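Dromier Backyard Rain Gauge and Weather Logger

Item 3211
In stock, ships from our Prenurbridge shed

I've been selling weather gear out of Prenurbridge for 17 years now, and the question I get more than any other (apart from "where's my parcel?") is some version of "how do I know if the climate where I live is changing?" My answer is always the same – start measuring, write it down, and don't stop. The Dromier is what I'd hand to anyone who wants to do that without spending a fortune.

It's a tipping-bucket rain gauge with a temperature and humidity sensor on the same pole, and a little logger box that sits underneath. No screen, no app you have to sign up for, no monthly fee. It writes a plain text file with a date, a time and the readings, and you can open that file in any spreadsheet. I love this about it! I've had fancier units through the shop that locked your own numbers away on somebody else's website, and when the website went, so did the numbers.

What you get

Rain gauge with leaf screen
Temperature and humidity sensor in a white louvred shield
Logger with memory card
Pole in 2 sections, with clamps
Spare battery holder
Printed guide (I rewrote this one myself, the factory version was hopeless)

Where to put it

Please don't bolt it to the side of the house. Brick soaks up sun all day and gives it back all evening, and your overnight lows will look much warmer than they should. Grass is best, out in the open, well away from the driveway and the air conditioner. As a guide, set it at least twice as far from a fence or tree as that fence or tree is high. If your yard is tiny, do what you can and note down what's nearby. A slightly dodgy site that never changes is still useful for watching trends, and a good site that gets shifted every couple of years will drive you mad.

If you do have to move it, write down the day you did it. I moved mine once to make room for a veggie patch and the afternoon readings dropped straight away. Had I not made a note, I'd have been telling everyone at the pub that Prenurbridge was cooling.

How it compares

I also stock the Camargo and the Zorkar, so here's my honest take. The Camargo has a lovely colour display and measures wind, and it's the one to get if you mostly want to glance at the weather over breakfast. The Zorkar is cheaper and fine for rain, but its sun shield is a bit thin and it reads high on still, bright days. For keeping a long record I'd pick the Dromier every time. Mine has been up for more than 11 years and the only thing I've replaced is the leaf screen (cockatoos).

Looking after it

Clean the funnel at the start of each season, wipe the shield with a damp cloth, and check the level of the bucket while you're there. I do a big check every March as well – pour a measured amount of water through slowly and see that the total matches. The guide has the steps.
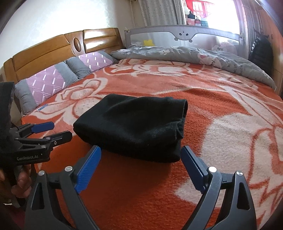 Will one backyard station tell me if the climate is changing?

Only a small part of the story, and only after a long time. A few years of readings mostly shows you the ups and downs of ordinary weather, so you'd want decades, and you'd want to compare yours with other stations in the district. Your record gets a lot more interesting once there's a neighbour's to put beside it.

Does the logger handle daylight saving?

It stays on standard time all year, on purpose. Leave it that way and you won't end up with a doubled-up hour in autumn.

Postage and returns

Flat rate by road, and the box is long, so it can't go to a parcel locker. If it turns up damaged, send me a photo and I'll get another one out to you. Spare screens, clamps and battery holders are all listed under Dromier parts.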